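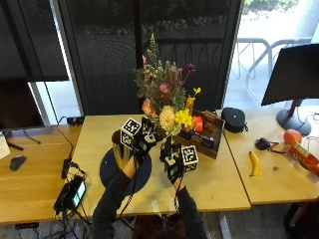
## Visit to the Trekico hand data room, May

I went to Trekico with two colleagues from Ondwood to learn which rules they follow when people teach tasks to robots by hand. At the first desk the task was flowers: a bouquet and a gold vase, done with black sensor gloves.

The rules are on one sheet by the door. I copied the ones that are useful for us:

- Each marker cube must keep its printed faces clean. A scratched face means a new cube.
- Glove cables run back toward the person, never across the objects.
- The gloves are calibrated again after every 43 takes.
- A session stops at 200 takes, also when the person feels fine.

I asked why small things such as a banana and a computer mouse can stay on the desks nearby. Our guide answered that their standard, which they took from Heinonen, requires a clear area only around the task object. The rest may look like a normal room. At Ondwood we clear everything, so we discussed this point for a long time — I am still not sure who is right.

The weak part, in my opinion, is the record of bad takes. It is kept on paper and typed into Drastar in the evening. We will ask for a copy of the form before we write our own.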